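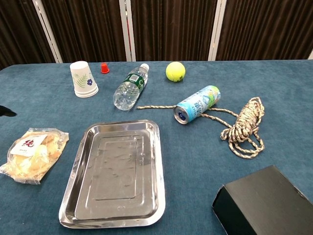
The sorting table at the Westerberg open day, with the tray at the front

Open day at Westerberg – anyone else go?

brutia_bound
Went to the June open day and spent most of my time at the tabletop demo. The idea is simple: mixed everyday stuff on a carpeted table, and the arm has to move it into the metal tray one piece at a time. I stayed for three runs. It was slower than I expected, but the tennis ball and the paper cup went in every time I watched. The rope did not.

Sudheer Rajan was running it and took questions between runs. He said they have logged 3,462 picks on this setup since they switched to the Cavside controller.

pallet_jack
I was there in the afternoon. Did he say how many of those picks were good ones? 3,462 attempts tells me nothing.

brutia_bound
Someone asked. He said he would rather not quote a rate until they finish the soft items. The bread bag and the rope are in a separate log with 1,035 attempts.

tmorrow88
So the number everybody wants is the one they won't give. I've been to a lot of these days and it goes the same way each time. We run totes, we don't have tables with clear gaps between the items. Put that bottle under the rope and show me the same run.

kessel_line4
I don't agree with that. You start with things spread out so you know which part failed. If it drops the bottle in a pile you can't tell if it saw it wrong or held it wrong. We did the same when we brought in our first cell at Jorkomley, and we ran spread-out parts for 30 shifts before anyone let us try a bin.

tmorrow88
Fine for your own testing. An open day is for buyers.

kessel_line4
It was open to anyone who signed up. Half the people near me were students.

pallet_jack
What I wanted to know about was the clear bottle. Our cameras lose clear plastic all the time. In the run I saw, it took two tries and then picked it up by the label part. Did anyone get a better look?

brutia_bound
First try in all three of mine, but yes, always on the label. I asked about that and Sudheer said they have not tested it with the label off.

lowbay_nina
Also worth asking about the tray. It's shiny stainless and you get reflections all over it. Jagadeesh Amin gave the talk upstairs and said they had to mask the tray out in software at first. They kept it because customers in food use the same kind.

tmorrow88
OK, that is more useful than anything I heard downstairs. Were there slides?

lowbay_nina
No handouts. He took emails at the end. The room holds 200 and it was close to full, so I would not expect a fast reply.

pallet_jack
I'll write to him about the bottle and post what I get back.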